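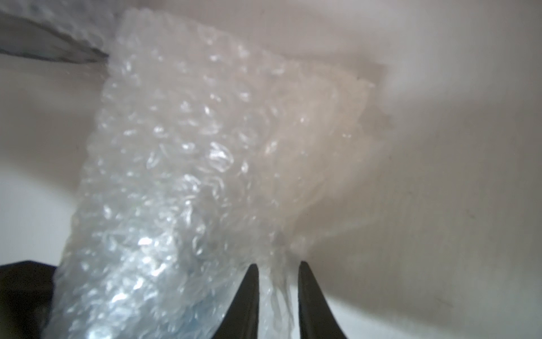 Wrist view, left arm, bubble wrap close up

Reading time: 1 min

Ticket: spare finger sets and second tape station, packing cell
Status: open, waiting on quote
Site: Marwat

Problem
We need to settle the gripper budget before the March order goes in. The cell is wrapping tubes in bubble wrap and the narrow finger tips are the part we replace most. We have gone through 7 sets so far. Plilteo sells them singly at 69 each, or in a pack at a lower rate if the order is over 300.

Checked so far
1. Asked Zindau whether their wider tips fit our mount. They do, with an adapter plate - not included in the price.
2. Went over the bench layout with both arms in place. The tape roll lies flat in one corner and the wrapped pieces lie next to each other, partly overlapping. A tape dispenser would need its own spot on the table.

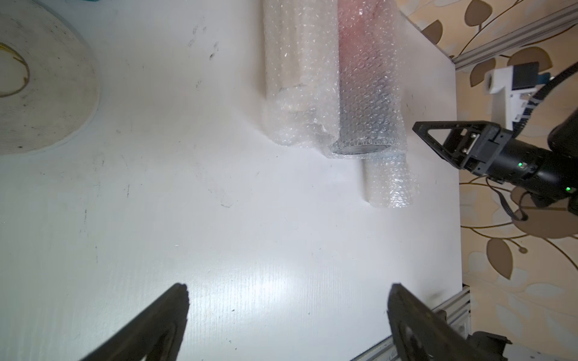 3. Compared lead times. Plilteo says about 3 weeks. Prekiten has not replied.

Next steps
Hold the dispenser until the bench is measured again. Order the finger pack from Plilteo now, and one pair of the Zindau tips with the adapter to try on the left arm only. If they hold the wrap without catching, the second arm goes on the next budget.

Prekiten stays on the list until the end of the month, then gets dropped.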